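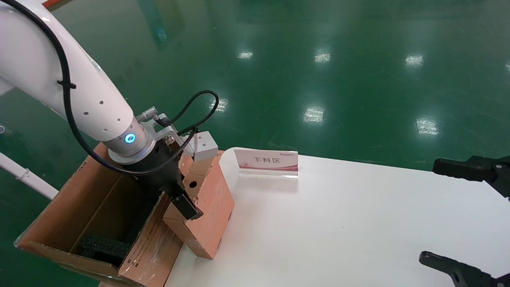
Cardboard box and pink foam blocks.

I want to write a small thread about moving apartments, because last August I moved for the fourth time in six years and I think I finally learned some things. 1/

First thing: I always packed the books in big boxes. Please do not do this. My biggest box had 70 books in it and the bottom opened on the stairs, between the second and the third floor. My neighbor Ifor Howells helped me to collect them. He kept one to read and I still did not get it back. 2/

Second thing: used boxes are fine, but look at the bottom and the corners before you take them. I got mine for free behind the Gremach store. Maybe one in five was too soft and I had to leave it there.

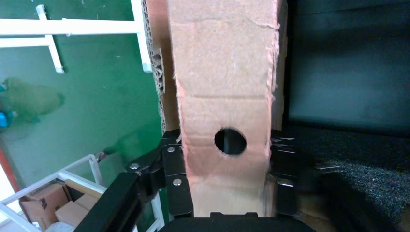

Also the tape matters more than I believed. The cheap one came off during the night, and in the morning half of the kitchen boxes were open again. I bought a better one for 15 crowns more per roll and had no more problems with it. 3/

Third thing: write on the side of the box and never on the top. When the boxes are stacked you cannot read the top. I write the room, and then the one thing I will look for first. "Kitchen, coffee pot." "Bedroom, phone charger." 4/

The moving company. I asked two. Traltholm wanted to see the apartment before they said a price. Cevberg gave me a price by phone, and then on the day it was 89 euros higher because of the piano, which I had mentioned two times. Next time I will ask for everything in an email. 5/

Plates: stand them up like records, do not lay them flat. My aunt Tóth taught me this (we call her by the family name, it is a long story). She moved from one country to another with about 100 plates and broke one. 6/

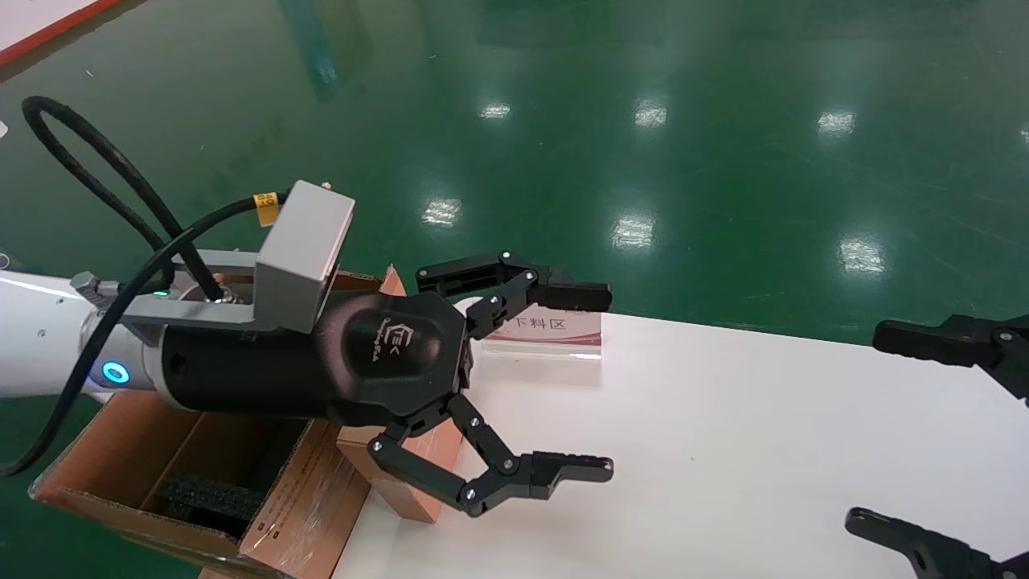

White table, gray bracket, black cable.

Last one. Pack one bag as if you go away for two nights: towel, soap, pajamas, medicine, something to eat. Keep it with you and do not let anybody put it in the truck. I slept the first night in my coat and I do not recommend it. 7/

If you have a good method for lamps, please tell me. I still have no idea how to pack a lamp. 8/8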